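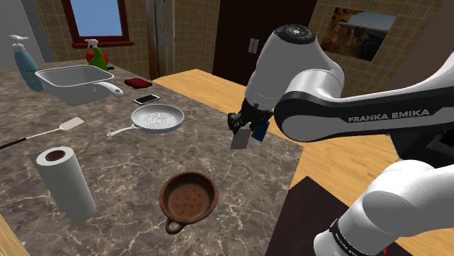 Drurkum Help Desk
Ticket: Stew recipe calls for 2 g of beef
Product: Drurkum Recipe Manager, web version
Opened: January 2026
Opened by: Kipchumba Ondieki, Kerr Supper Club
Handled by: Ekene Tijani
Priority: Normal (customer requested "Dinner")
Status: Resolved, with one thing left over

Kipchumba Ondieki wrote:
I moved our recipes into Drurkum from the old Brirnano desktop program. Most of them came across fine. The beef stew now asks for 2 g of beef and 300 g of carrots. I have regulars who would call that a carrot stew, and a few who would call me at home.

The old program had 2,000 g of beef. I know because I typed it in myself. The carrots are right, the onions are right, the method is right, including my note about not letting my brother near the pepper.

What I've tried so far:
Deleted the recipe and imported it again. Still 2 g.
Logged out and back in. Still 2 g.
Changed the servings from 4 to 2, hoping to frighten it. Now 1 g.

Ekene Tijani wrote:
Hi Kipchumba, thanks for writing in, and for including what you'd already tried. That saves us both the message where I ask you to log out and back in.

The scaling is doing its job. Half of 2 is 1, sadly. So the bad number is being saved before scaling gets anywhere near it. Could you send me:
the export file from Brirnano, the original one, before anything opened it
the region setting in Drurkum (Account, then Language and Units)
whether any other recipe has an ingredient with a comma in the amount

Kipchumba Ondieki wrote:
File attached. Region says "Automatic." I went looking for commas. The bread dough has lost nearly all of its flour in the same way. The stock for the soup wants 2 g of bones, and at that point I believe you just show the pot a picture of a cow.

Everything under a thousand looks fine. 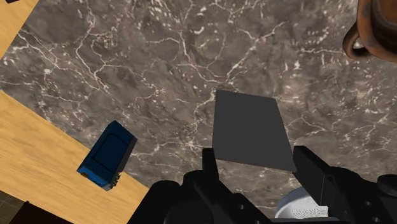 Ekene Tijani wrote:
Got the file. The amounts in it are correct: the beef line reads 2,000 with the comma in place. Whatever is eating your beef is on our side of the fence.

My theory is that the importer is treating that comma as a decimal mark. Plenty of countries write numbers that way, and there 2,000 is simply a very careful way of saying two. "Automatic" is supposed to work out which kind of comma it's looking at. Please do this, in this order:

Go to Account, then Language and Units.
Change Region from Automatic to United States.
Save, and wait for the green bar.
Import the stew only. Please leave the rest alone for now, or you'll end up with two of everything.

Kipchumba Ondieki wrote:
Done. Green bar seen. Stew imported. 2 g.

I also ended up with two of everything. I had the "import all" box ticked from last time. I read your warning right after I clicked.

Ekene Tijani wrote:
It happens to the best of us, and I include myself, on a live account, in July. I've put the duplicates in your Trash folder. Your notes and photos stayed with the originals.

The region change should have fixed this, so I tried your file on a test account set to United States. I got 2,000 g right away. Then I tried it with the Brundex browser add-on turned on and got 2 g. Do you have Brundex installed? It puts a small "Clip Recipe" button next to the address bar.

Kipchumba Ondieki wrote:
I do. I installed it to save a dumpling recipe and haven't thought about it since. I never made the dumplings either.

Ekene Tijani wrote:
There's our culprit. The add-on keeps its own region setting, separate from the one in your account, and when it's switched on it handles every file import too. I didn't know that last part until this afternoon. The help page doesn't mention it, and I wrote the help page.

Open the add-on, click the gear, and look at Number Format.

Kipchumba Ondieki wrote:
It was set to "1.000,00 (comma decimal)." I have no memory of choosing this. Changed it, deleted the stew, imported only the stew, checked the box was unticked, checked it again.

2,000 g of beef. 300 g of carrots. Serves the proper number of people. 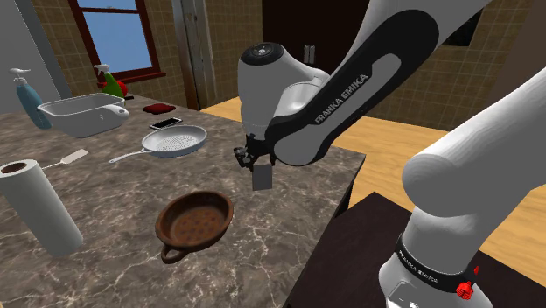
Ekene Tijani wrote:
Great news. For the bread and the stock you can do the same thing, one recipe at a time. Amounts you've already corrected by hand will be overwritten by the import, so skip any of those.

I've filed a bug so that the add-on follows the account region, and asked for a warning when an import turns thousands into single digits. I'm also fixing the help page.

Kipchumba Ondieki wrote:
Bread and stock are back. One more thing. The shopping list still has the old beef on it, so it now says "beef, 2,002 g." It has added them together.

Ekene Tijani wrote:
The list doesn't drop old lines when a recipe is deleted. Open Shopping List, tap the beef line, choose Recalculate. If it still says 2,002 after that, reply on this ticket and it will reopen by itself.

Kipchumba Ondieki wrote:
Recalculate is grayed out. I'm buying the extra 2 g.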